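From: Valdir Rangel
To: home-arm list
Date: Tuesday, August 20, 2024
Subject: Re: [home-arm] Gripper fingers hitting the counter on low reaches

On the Skaltum thread, Villanueva wrote:

> My fingers touch the counter before the controller thinks they
> should. I am off by 4 mm at full reach and fine close to the base.
> Did you see this on Foko before you put it on hardware? Also, how
> are you getting the kitchen in? My meshes come out the wrong size.

Yes, I saw it, and it was the base. I had the mount in the model perfectly level and the real bench plate in the garage is not. A small tilt at the base does nothing close in and a lot at the far end. Put a level on your plate before you touch any of the joint offsets. I spent most of March on joint offsets and had to put them all back.

I now do every low reach in simulation first. The kitchen model has a granite counter with two cutting boards on it, a knife lying across the dark one, a coffee machine on the left and a couple of bottles toward the back. I wanted clutter near the wrist, because on a bare counter every path I tried was fine. The pose I use for checking has the gripper forward and tipped slightly down, with the fingers near the left end of the dark board.
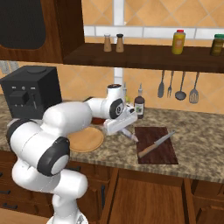 1. Import
Check the units first. If the counter comes in 1000 times too big or too small, the file was in millimeters and the importer read meters, or the reverse. My counter top should be at 946 mm from the floor, so I measure that one number after every import and fix the scale on the whole kitchen, never on single objects.

2. Collision shapes
Use boxes for the cabinets and shelf. Keep a proper hull on the bottles and the knife. The planner slowed down badly when I left the full meshes on everything.

3. Clearance
I hold the fingers 7 mm above the surface until the last move. Over 700 runs at that setting and no contact with the counter in the log. I have not tried it lower.

4. Hardware
Same path, quarter speed, hand on the stop button. Shim the plate before this step.

I can send the Foko config if you tell me which version of Skaltum you are on. The older one wants the joint limits in degrees.

Valdir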